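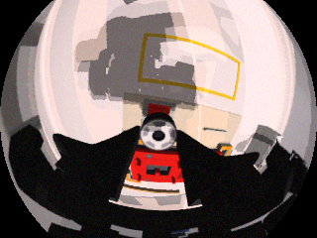
Wrist view in the simulator: the yellow outline passes from shadow into bright light, with the gripper across the lower part of the view.

Eleo gallery: the week of the wandering target
Posted Tuesday by Tjoa

Welcome back to the Eleo gallery! Eleo is our pick-and-place project at the Getitz workshop in Edton, and this round is all about a fault that had us glued to our screens and learning a lot very quickly. The arm was supposed to find the yellow outline, move over it and stop at a safe height. In 28 of 40 simulated runs it settled on the wrong spot and kept going down until the contact limit tripped.

I love this view because the trouble is so easy to spot once you know where to look. Follow the yellow line from left to right and it goes from dark mustard to golden yellow. Our detector had one color threshold for the whole line. It kept the bright part, dropped most of the dark part, and then happily worked out a center from whatever was left – which put the target well off to one side.

We blamed the lens first. The wide view bends everything, and the outline's top edge does curve, so I spent a whole afternoon redoing the calibration (good practice, wrong culprit). Then we turned shadows off in the simulator and the fault vanished. Turned them back on, and there it was again on the second run!

The part that bothered us more was the safety side. The detector was reporting low confidence the entire time, and the motion planner never read that value. A weak guess and a solid one got exactly the same descent speed. In simulation that costs you a red line in the log. On the real arm it could mean a bent finger, or a hand in a bad place if someone was reaching in to reset a part.

So we made 2 changes. The planner now holds the arm above the surface unless it gets 3 good readings in a row, and the detector has to find all four sides of the outline before it reports a target. We also loosened the color threshold, but I wouldn't want to lean on that alone. The grain in the wrist view already throws speckles into the mask when it's set too wide.

The new batch is running as I write this. Early runs are slower, with a lot of hovering, and I'm really enjoying watching it wait. The hardware arm stays powered down until the full set has been reviewed, and the contact limit stays where it was.

Still on the list: moving the lights between runs, and a louder alarm for the hold state.

Contact the Eleo team | © Getitz, Edton | Back to top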